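Signe Amundsen
Laundry thread, September. I do all the folding on the bed now -- the table is too low for my back.

Black things go first. Lay it flat, smooth it out, then fold.
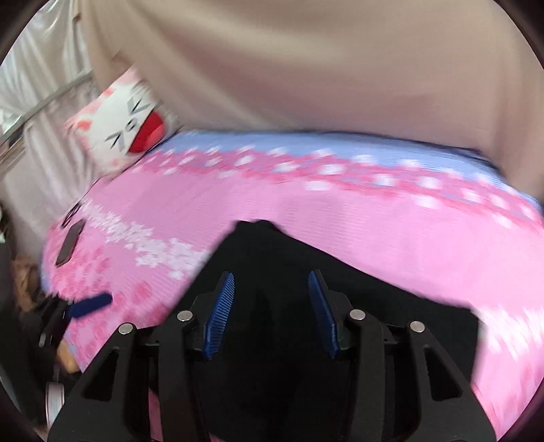

Black on the pink floral sheet.

I fold in half, press the crease with my hand, then fold again. The Nygård drawer is 50 cm wide, so two piles fit.

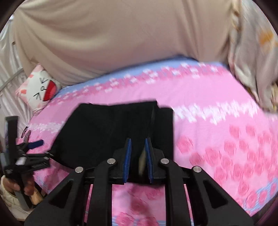 Do you iron before folding?
Only shirts. Everything else goes straight in the drawer.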